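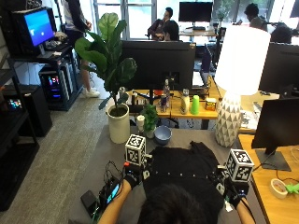

Black garment laid flat on the gray table, the big fig behind it.

Folding Table, Kemeys Studio
October 2023

This page is about the clothes folding sessions at Kemeys. The work is plain enough - lay a garment out, smooth it, fold it, put it on the pile, start again. Antonina Stetsiuk set the order of the garments and Junhao Zhong kept the log. By the end of the month the log had 233 folds in it.

Dark clothes were left for the afternoons. Black cloth shows every bit of lint, and creases are harder to pick out on it than on a light colour, so Antonina asked for the overhead lights to be turned up. Shirts and jackets were folded sides first, then bottom to top. Towels went in half and in half again.

The bowl, the plants and the lamp belong to the room and stayed on the table. Lahcen Saber waters the fig and would like it left where it is.

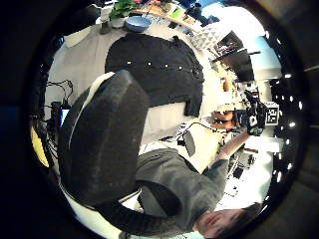
Anything with long sleeves took the most time. The sleeves have to be crossed over the back and kept straight while the sides come in, and a soft fabric slides around on a smooth top. Junhao tried a felt mat for seven of the jackets and then went back to the bare table.

More pictures from Kemeys will be added in January.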